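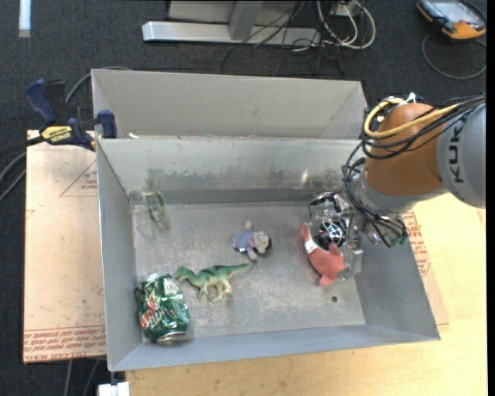 Picking from a bin at Palgate: a talk with Pallavi Bajpai

Pallavi Bajpai asked me to come at four in the afternoon, when the laser cutter at Palgate is booked by other members and she cannot be tempted to cut new parts. Her project has the name Follora. It is a robot arm that must look into a metal bin, choose one thing and lift it out without help. She has worked on it since March in a corner of the shared workshop, and she warned me to watch my feet, as there are cables on the carpet.

The bin had a toy dinosaur in it, plush toys, a clear cup on its side and a crushed Mountain Dew can. I asked how she chooses these objects.

"I want things that are bad in different ways," she said. "A plush toy changes its shape when you press it. The can is shiny, and it has dents, so every side is a different surface. And the cup, well, I can hardly see the cup myself. Why should the software see it?"

The orange and gray KUKA arm is much bigger than what most members have at home. For Bajpai the arm is the less interesting part. She spends her evenings on the gripper and on the cables. I wanted to know why the cables take so much time.

"Because the wrist turns and the cable does not want to turn," she answered. "In the beginning I tied everything very tight, and I was proud how clean it looked. Then I moved the wrist to the far side of the bin and one connector came out. Now I leave a loop on the outside. It is ugly, but I have not lost a connector after that."

She is a textile engineer by education and learned electronics from a neighbor and from old service manuals. The first gripper she made was for a small desk arm, and it could hold only a pencil. The present one is version 8. Several earlier versions lie in a drawer, and she took them out for me one by one. Version five has fingers that are too short for the corners of a bin. Version six was made with screws from Butico, a local supplier, and she says the screws were the best thing about it.

The corners are still the hardest place. The walls of the bin slope, and the finger arrives at the wall before it arrives at the object. When I asked if she could not simply use a flat tray, she shook her head.

"Everybody asks me this. On a tray it is too easy, the things are alone and you come from the top. My uncle has a repair shop, and all his parts are in deep boxes. I want to make something that would be useful for him."

She keeps a notebook of every attempt, written by hand. On the day of my visit the last line had the number 407. For the most recent group of 144 attempts she used a new rule for choosing where to grasp, which she calls the Warrier rule, after the street where she had the idea. The rule is that the software must first look for a free space beside the object, large enough for one finger, and only then look at the object.

"Before this I was looking for the best object," she said. "Now I look for the best empty place. With the soft toys it is a big difference. With the cup there is no difference yet."

The bins are held with a bar clamp, and I asked if she plans something more permanent. She does not. She likes to be able to move them when another member needs the floor. The acrylic sheets lying next to the bin still have their protective paper. She has not decided if they will become a guard or a new base plate, and she would like to hear from members who have drilled thick acrylic without cracks.

My last question was about what comes next. She wants to try with two bins, so that the arm takes from one and puts into the other, and then back again, through the night if the workshop agrees. For this she must first write a stop condition for the case that the gripper closes and holds nothing.

"At the moment it is very polite," she said. "It carries the air to the other side and puts it down carefully."

Members who want to see Follora can find her in the back corner most evenings. She asks that visitors bring one small object each, nothing wet and nothing made of glass.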